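Workshop tips: setting up a table for the Zinix hand-held gripper pair

The Zinix pair is sold as a kit for recording small pick-and-place tasks by hand. We have used one set on sorting work with coins and other small round pieces. The printed guide covers software well and says little about the table. The tips below fill that gap.

1. Cover the table

Wood grain and old scratches show up in recordings. Lay one sheet of pale paper large enough to hang over the sides and press it flat before the containers go down. Set the divided tray left of center and the clear plate to its right, with room for both grippers in front. Run each cable off the near side of the table.
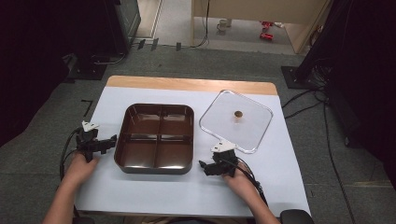
2. Check the finger pads

Do this over a bare white surface with the jaws open. Look along the top border of each pad, where layers begin to separate first. Pick off lint with tape. Do not use solvent, as it softens the adhesive. Granstead sells replacement pads in packs of 16, and they fit without trimming. Tighten the finger screws by hand only.
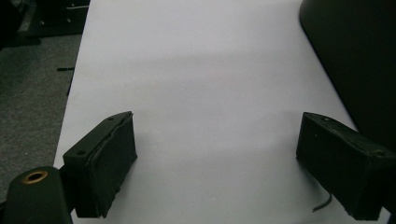 Jaws open over the white tabletop. The pad on the left finger is a little frayed along its edge.

In our use, pads lasted 3000 grips before thin items began to slip. Smooth metal wears them less than cork does.

3. Hold coins by the rim

Close the pads on opposite sides of the rim and keep the face of the coin upright and turned forward. A coin held flat across its faces hides the design. Squeeze until the coin stops turning, then lift. Keep the second gripper clear of the tray until the first has let go.

Glossy trays throw back overhead light in long white streaks. Turn the tray 30 degrees or switch off the nearest lamp. Wipe away dust and fibers with a dry cloth.
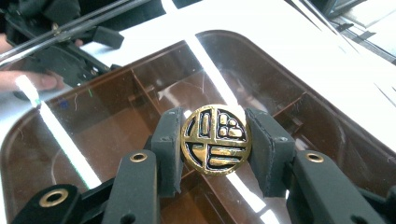
4. Store the pair with the jaws open

Closed jaws leave a dent in the pads overnight. The Soltlow case has a slot for each gripper but no space for cables, so coil those separately.

Verdict: good linkage, average pads, thin manual. Order 2 packs of pads with the kit.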